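3.2 What people told me about bedtime

I should say straight away that I never meant to write about bedrooms. The Votmont survey was about how people in rented rooms get to sleep, and I'd planned to stick to noise and light. But of the 730 diaries we got back, a surprising number went on (and on!) about clutter, so in May I went back through the lot with Valdemar Lauritsen and we coded every mention of it. 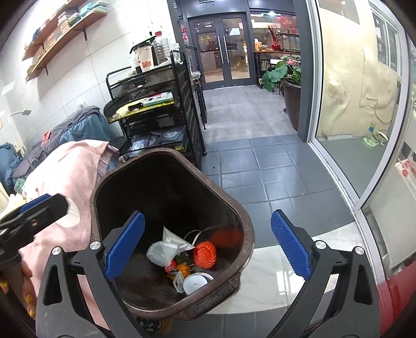 We read each diary twice, two weeks apart, and argued over the ones we'd marked differently. That gave us 1,878 separate remarks, far more than I'd bargained for. Most were grumbles about chores put off until the morning. I was rather fond of the person who wrote "I'll sort it at the weekend" on every single page.

Figure 4. A bed with a polka-dot blanket, a phone and other small things left on top.
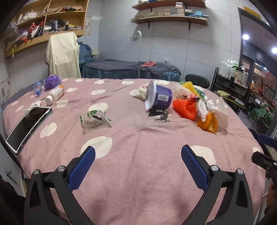

Now, did any of this go with worse sleep? A bit, yes. People who grumbled most also took longest to drop off, much as Villier found with students, though our link is weaker and it fades once you allow for shift work. I'd be wary of making too much of it. Tired people may simply tidy less, and a diary can't tell us which came first. Vídalín has a good go at pulling the two apart, and I come back to that in section 5.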